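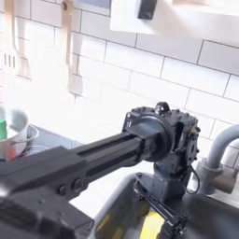 Wednesday, January 30, 2019

I did not write for a week, so this entry will be long. The reason is a television series, and I am a little ashamed of it, because I had promised myself to read more this winter.

The series is called Karus. Enikő Rácz told me to see it in the autumn, and I said yes, yes, and did not do it. It has 7 episodes, each almost an hour. On Friday evening I began the first one while I was eating, and I stopped after twenty minutes because I did not understand who was the brother of whom. On Saturday I started it again from the beginning, with the subtitles on, and then I could not go to bed.

It is the story of a ferry company on a lake. The old owner, Davano, has died, and his three children come back for the funeral and stay to quarrel about the boats. I know how this sounds. We have seen the rich families quarrelling many times already. But these people are not rich, they only own two ferries and a ticket office with a bad roof, and they speak to each other the way real brothers and sisters speak, with half sentences, and somebody always leaves the room to look for something.

The daughter is the best of them. Her name is Konel – it is her married name, and everybody in the village uses it as a small insult. In the second episode she sells tickets for a whole morning and there is almost no talking, only the coins and the faces of the passengers. I thought my patience would finish, and I was sitting with my tea in my hand and did not drink it. I wish I could explain why it was so good. Maybe because she looks at each person a moment too long.

The younger son I did not like. The actor shouts when he should be quiet. Enikő says he is supposed to be like this, that he is a man who learned his feelings from films. It is a clever defence but I think he is simply shouting.

On Sunday I watched three episodes, which I have not done since I was ill in June. My eyes were red afterwards. I also did not go to my aunt, and I told her on the telephone that I had much work. I write it here so that I remember it and visit her this Sunday.

The fifth episode is weak. The family goes to the city to meet the lawyer Ansari, and suddenly everything is glass and music and fast cars, as if another person had directed it. I looked at the titles at the end and it was in fact another person. She also wrote it. I don't want to be unjust, the conversation in the lift was very fine, but I missed the lake. When the ferry came back in the sixth one I was as happy as if I had been travelling myself.

Now to the ending, which I saw last night, and which I have been discussing the whole day with Attila Kun in the office. He had finished it before me and kept his mouth closed for two weeks, I must give him credit for that. He hates the ending. He says that after so many hours he has a right to know whether the older brother signs the paper or not. I told him that the brother has the pen in his hand and his coat already on, so what more does he want? Attila answered that a coat is not a signature. We had this discussion at the coffee machine, then again at lunch, and a colleague who has not seen the series became quite angry with us and moved with her soup to another table.

I have thought about it on the bus. My opinion is that he signs. The whole last episode he gives things away: the watch, the dog, the father's chair. A man who keeps the boats does not give away the dog. But I can see that one could also read it in the opposite way, that he gives everything away so he can keep only the one thing. I will write this to Enikő tomorrow, she will like it.

There is already talk about a second season. I hope they leave it alone. I remember very well the hospital series that I loved, how it continued and continued until the doctors were married to each other in all the possible combinations. Seven hours are enough for a lake.

One more thing, about the subtitles. I watched it in English, to practise, and I wrote down the words I did not know. The notebook page is full: mooring, gangway, to bail out, to be at a loose end, bilge. "Bilge" is the dirty water in the bottom of a boat and also, it seems, nonsense that somebody says. I used it today to Attila about his coat argument. He had to look it up, and I was very pleased with myself for the rest of the afternoon.

I have also calculated my subscriptions tonight, as I do each January. I pay for two services, and of the second one I have used nothing since the detective programme finished. It goes. I will take one for the cold months and then stop it when the evenings become long and I can sit outside. My neighbour says she shares hers with her son and his flatmates, and now it recommends her only wrestling. She has begun to watch it and knows the names of all of them.

What next? Enikő recommends a Danish one about a school. Attila recommends a cartoon, he says it is for adults, and I have my doubts. First I want to have two or three evenings with the radio and the book that has been on my night table since Christmas. I am on page 40. The bookmark is the receipt from the shop, and it had slipped down behind the bed, so it is possible that I am on page 60 and do not remember.

It is almost eleven. The melody from the opening of Karus is still in my head, the part with the accordion, four notes up and then one that falls. I whistled it on the stairs when I came home, and the man from the third floor whistled the next bit back.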